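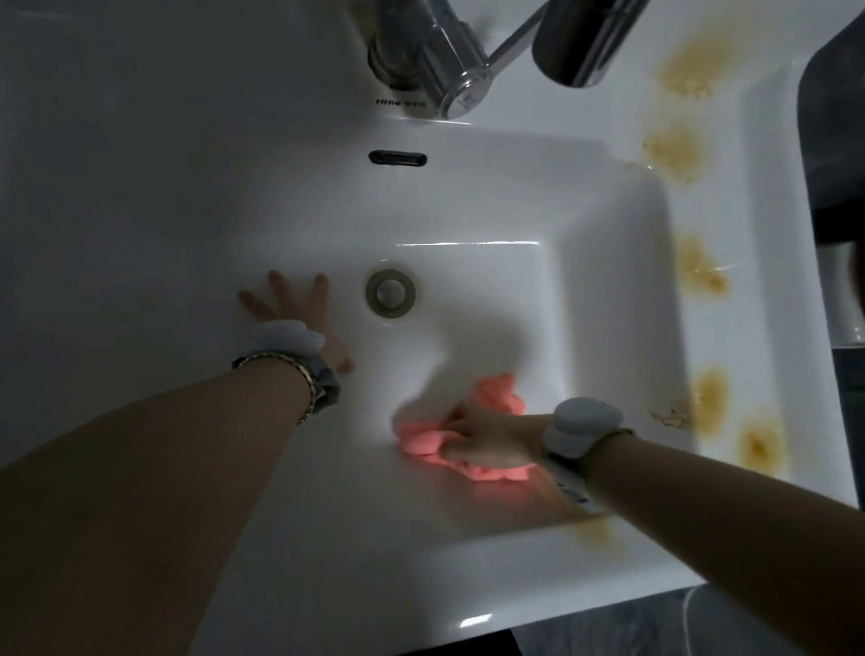 A ceramic basin with a wide rim and a single-lever faucet. The bowl is the part most people clean, and the rim is the part they skip.

Renato Ojeda cleans bathrooms for a living. His route takes in a guesthouse called the Skasadley and two office floors on the Ikero side of town, and by his own tally there are 210 washbasins on it. He does the first one at five in the morning and has done so for nine years.

I went with him on a shift in December because my own sink at home had gone dull and I wanted to know what I was doing wrong. I was doing most of it wrong, starting with the powder.

"Scouring powder is for pots," Ojeda said. He uses dish soap, warm water and a soft cloth on ceramic, and a second cloth for the metal. Powder scratches the glaze over time, and a scratched glaze holds dirt. Once that happens the gray comes back a day or two after every cleaning, and people scrub harder, and the basin gets worse.

He starts at the faucet. Water dries at the base, where the body meets the rim, and leaves a chalky ring. Ojeda soaks a strip of paper towel in white vinegar, wraps it around the base and leaves it there while he does the mirror. He does not let it sit longer than ten minutes, and he rinses well afterward. Vinegar can mark some finishes, so at home it makes sense to try it first at the back.

Next comes the overflow. Many basins have one, a slot in the wall of the bowl that carries water off if the drain is shut. Soap film collects inside it, and it is often the source of a smell that people blame on the pipe. Ojeda pushes a narrow bottle brush in as far as it will go, turns it, and then pours a cup of hot tap water through.

The stopper takes the most time. Some lift straight out and some unscrew. Others are held by a rod under the sink, and he leaves those in place unless the drain is slow. He cleans under the edge of the collar with an old toothbrush. A dark line where metal meets ceramic may be grime, or it may be old sealant, and no amount of brushing will lift sealant.

Then he washes the bowl, working from the rim down with the flat of his hand behind the cloth. "Your fingers find what your eyes don't," he said. He rinses, feels the slope again, and dries the whole thing, rim included.

His supplies come from Galli, a janitorial shop on Skallomau Street, and they fit in one bucket. He buys cloths in packs of 100 and washes them without fabric softener, which leaves a coating that smears on chrome.

A basin takes him nearly four minutes. Mine took me half an hour the first time, most of it spent on the ring at the foot of the faucet.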